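December, the kitchen table, evening

I write this in English again because Mrs. Leclerc from the evening course told us that a diary is the best homework, and also the cheapest. I will try to write without the dictionary, except for words about furniture, where I had to look.

The table has been in my thoughts the whole day. When I rented this flat in Zademcombe I had only the folding one from the garage of my cousin, and it moved when I was cutting bread. So in winter I put money aside every month, and now I have a real table, white, from the shop Bukby. The delivery was included, but the two men left it in the hallway of the building, and they said the stairs are not in their paper. Harvey Lavoie from the second floor came home just in that moment with his groceries. He put the bags on the step and took the other end. I did not need to ask him. On the landing we had to turn it on its side, and he said some word which I will not write here.

Morning

I woke up early and for some minutes I only walked past the table with my cup in my hand. I didn't want to put the cup on it. My mother had the same illness with her good sofa, it was under a sheet for my whole childhood, and I promised myself I would be a different kind of person. Then I put the cup down. I used a saucer, I admit.

Before breakfast I washed the top with warm water and a little dish soap, as it is written in the leaflet, and dried it with the old grey towel. No vinegar, no powder. The leaflet says also that one should wait 2 days before putting heavy things, but it doesn't explain what is heavy. Is a soup pot heavy? I have left the soup pot on the stove.

What I like the most is the colour. I was afraid that white would be cold like in a clinic. It is smooth and matte, so the lamp doesn't make a mirror in it. The light does not fall on it equally. One part is bright and almost a bit blue, and toward the corners it becomes a soft grey, and I find this restful to look at while the kettle is working.

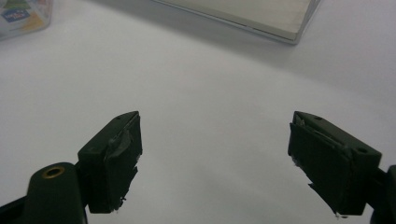
Afternoon

I made the list of what may live on the table and what may not. I have moved enough times to know that a table becomes a shelf if one is not strict. In Vumthorpe, where I shared the house with three other students, we ate standing at the counter for a whole winter, for the reason that the table was full of somebody's bicycle parts and the advertising from the mailbox.

Allowed: the fruit bowl, the salt, one newspaper (of today). Not allowed: keys, bills, laundry, the screwdriver. The screwdriver is a hard one for me. I always think I will need it again in five minutes.

After lunch I sorted the papers that had been waiting in the shoe box. The electricity bill was 227 dollars, which is too much for one person and I must speak with the landlord about the heater in the bathroom. I also found the receipt from the dentist, and a birthday card I had written to my aunt and never mailed. I put a stamp on it. She will get it very late, or very early for the next one.

Then I bought felt pads for the legs, a package of 40, because the smaller package was sold out. Now I have felt for all the furniture I will own in my life. I lay on the floor to glue them and discovered how much dust was under the radiator, so the floor was washed too, and it was already dark when I finished.

Evening

Harvey came down to bring back my measuring tape. I offered him tea and he sat at the table as the first guest. He laid his hand flat on the top and said, "That's a good one, eh." I was more proud than was reasonable. He wants to repaint his own kitchen and asked which white it is, but I don't know the name of the white. I promised to look on the carton, if the carton is still in the recycling room.

Tomorrow: call the landlord, mail the card, buy two chairs or at least look at the prices. The stool is too low for writing and my shoulder hurts already.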